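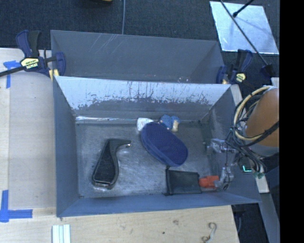 4.2 Swapping the fingertips

Figure 3. Bin setup for the Ronden gripper, with the orange-red tip at the flat black pouch.

We ran the same bin with two sets of tips, Retton and Masri, and I'll admit I had a favorite going in. Flat things were what I worried about most -- a pouch lying on the floor of a bin gives you very little to grab. The Masri tips missed 11 of 35 flat picks and the Retton tips missed 15, so my favorite lost. We kept the arm speed the same for both.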